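Keeping the Threshold: A Statement on Household Practice

Posted August 9, 2021
Filed under: Folk religion, Home observance

Readers of this blog have asked on several occasions for a plain account of how threshold blessing is carried out in an ordinary home. The custom is kept by many households in and near Curkby, and it is seldom written down. The following is offered as a record of one household's practice. It does not claim to speak for all who keep the custom, and it should not be read as a ruling on how others ought to proceed.

The threshold, for present purposes, is the strip of floor beneath the main door of a dwelling. In the tradition as I received it, the threshold is understood to be a place that belongs neither to the house nor to the road. It is therefore given attention of its own. A blessing is said there twice a year, and a small dish of salt is set to one side of the door overnight.

Sources

Written sources are few. The most useful is the Pretorius Household Book, a handwritten collection of remedies, prayers and accounts that passed through several families before it was copied for local readers. The copy I consulted runs to 300 pages, of which 18 deal with doors, windows and hearths. The remainder is largely concerned with livestock and debt.

The book gives two forms of the blessing. The shorter form is spoken by one person standing inside the house. The longer form requires a second person outside, who answers each line. I have used the shorter form for most of my adult life — the longer one is difficult to arrange in an apartment building with a shared hallway.

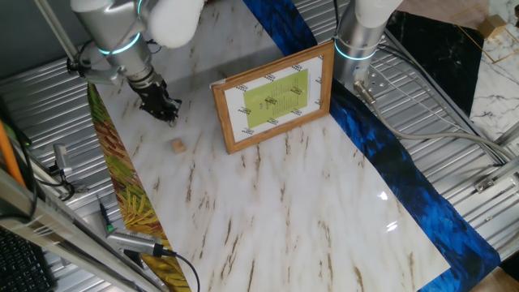

Lastosar wrote in response to an earlier post that the second speaker should stand on the stairs if there are any, and that the answering lines may be whispered without losing their force. Neighbors in that building have apparently never raised an objection.

I accept the point about whispering. The Household Book is silent on volume, and a low voice is in keeping with the general character of the text. On the question of stairs I remain undecided. The book speaks of "the far side of the wood," and a staircase on another floor seems to me too distant to qualify.

Preparation

The floor on both sides of the door is swept in the afternoon. Shoes are moved. Any mat is lifted, shaken and left off until the following morning. No candle is required, although many households light one, and the older form of the custom appears to have used a lamp in January and no light at all in summer.

The salt should be coarse. Table salt has been used in this household when nothing else was on hand, and I record no difference in the outcome. After the night has passed, the salt is carried outside and emptied at the foot of a wall. It is never returned to the kitchen. 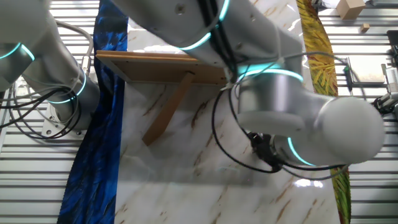

The words themselves are short and may be read from paper. There is a belief in some families that the blessing must be memorized, and that reading it aloud weakens it. The Household Book offers no support for this view. Its own pages on the subject are marked with candle wax, which suggests that earlier owners were reading too.

Children may be present and may hold the dish. Guests may be present if they have eaten in the house before. Animals come and go as they please.

On differing customs

The Flornilness gathering, which I attended for the first time two years ago, drew 65 people from a range of paths, including Wiccans, members of several churches and a good number who preferred no label. Threshold customs were discussed at length on the second evening. Some used water in place of salt. Others hung iron above the door and regarded the spoken part as optional. One household blessed the back door only, on the grounds that the front door was never used.

I found no reason to think any of these practices mistaken. They answer to different houses and different families — and in several cases to different weather. My own preference for salt comes from habit and from the book, in that order.

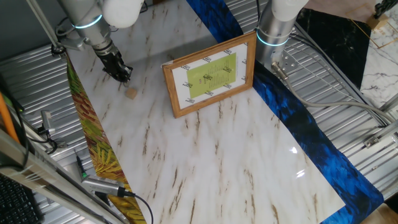
Correspondence

Comments on this post will remain open. Readers who hold other copies of the Pretorius Household Book are invited to write, particularly if their copy includes the page on cellar doors, which is missing from mine. Transcriptions are welcome in any legible form. Requests for personal blessings cannot be accepted.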